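第四讲 小型机构的固定资产:入账、折旧与处置

本讲接着上次的费用与资本性支出划分往下讲。上次留的两道练习放在讲义末尾,请先做完再看本讲第三节。

一、什么东西要入账

判断标准有两条:使用期限超过一年,单位价值达到机构自己定的起点。起点由机构在会计政策里写明,写明之后各年保持一致。课上用的案例单位是 Gitavstead 社区图书馆,它的起点定得偏低,所以台账比较长,共 92 项,其中 53 项是办公和电子设备,其余是书架、桌椅和一台复印机。

常见的错误是把成套购入的东西拆开入账。主机、显示器、键盘一起买,一起用,应当作为一个资产单元登记,卡片上再注明组成部分。反过来,如果某个部件寿命明显不同,价值又大,可以单独登记。空调的室内机和室外机不拆,投影机和幕布可以拆。

入账价值包括买价、运费、安装费和不能抵扣的税费。培训费不计入。Nayeli Magaña 在课上问过延保费怎么处理:延保是对以后期间服务的预付,按服务期摊销,不进资产原值。

二、折旧

案例单位采用年限平均法。公式不再重复,注意三点。

第一,当月增加的资产当月不提,下月起提;当月减少的当月照提,下月停提。四月购入的设备,第一笔折旧在五月。

第二,残值率定了以后不要随意改。确需变更的,作为会计估计变更处理,不追溯。

第三,提足折旧的资产继续使用时不再计提,但卡片不能撤。很多单位在这里出错,以为净值到了残值就可以从台账上划掉,结果盘点时实物多出来,又当作盘盈入账,同一台机器在账上出现两次。

三、修理还是改良

这一节是本讲的重点,期末会考。

日常修理是为了维持原有的使用状态,支出直接计入当期费用。改良是让资产的性能提高或者寿命延长,支出满足条件时计入资产账面价值,被替换部分的账面价值同时转出。

以台式电脑为例。清灰、换风扇、重装系统都是修理。加装内存、把机械硬盘换成固态硬盘,金额小的按重要性原则也进费用;整机更换主板和处理器,金额较大且预计能多用几年的,才考虑资本化。判断时看的是支出的效果,发票上写“维修”还是“升级”只能作参考。 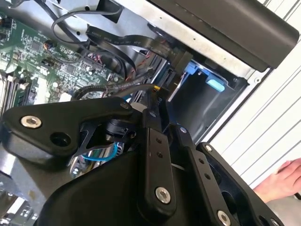 图4-1 打开机箱的台式电脑

资本化以后要重新估计剩余年限,按新的账面价值和新的年限计提。旧部件账面价值如果无法单独取得,可以用新部件的购置成本作参照推算,推算过程写在附页里,和凭证一起装订。

案例单位前年更换过一批部件,供应商是 Rerkow,发票上只有一个总额,没有分机器列明。会计把总额平均摊到 16 台电脑上,但其中几台当时已经提足折旧,准备报废。课堂讨论的结论是:应当先按领用单分清每台实际换了什么,再逐台判断。准备报废的机器上发生的支出没有延长使用的意图,全部计入当期费用。

四、盘点

每年至少一次。盘点人和保管人不能是同一个人。做法是双向核对:从台账到实物,查账上有没有虚列;从实物到台账,查有没有漏记。只做前一个方向,漏记永远查不出来。

标签编号建议用“类别—年份—流水号”,不要把房间号编进去。案例单位早年把房间号写在标签上,搬过一次楼层后有 78 张标签要重贴,花了两个下午。

盘点表至少包括下列栏目:
编号
名称及规格
存放地点
使用状态(在用、闲置、待修、待报废)
账面数与实盘数
差异及说明

“待修”状态超过半年的,应当逐项问清楚。长期待修通常意味着已经不会再修,需要考虑减值或者报废。

五、处置

处置分出售、报废、捐赠和盘亏四种情况。分录的第一步都一样:把原值和累计折旧一起转出,净值转入清理科目。后面的收入、清理费用和税费也在这个科目里归集,最后结出净损益。盘亏走待处理财产损溢,不走清理科目。

电子设备报废前,存储介质要先取出或者清除数据,由经办人和监督人双签。拆下来的可用部件如果留作备件,按估计价值登记到备件簿,冲减清理损失。没有价值的部分交有资质的回收单位,回收单作为凭证附件。

捐赠出去的资产按账面价值转出,同时取得受赠方的接收函。没有接收函的,审计时一般会要求补。

练习

1. 某单位给一台已提足折旧的电脑更换了电源。支出应当如何处理?写出分录。

2. 复印机大修后预计可多用三年,原残值率不变。列出重新计算月折旧额的步骤,数字自拟。

3. 盘点发现一台无标签的显示器,台账中找不到对应记录。在确认为盘盈之前,应当先查哪些资料?

下一讲讲无形资产,请预习教材中软件许可的部分。

分享 16 评论 3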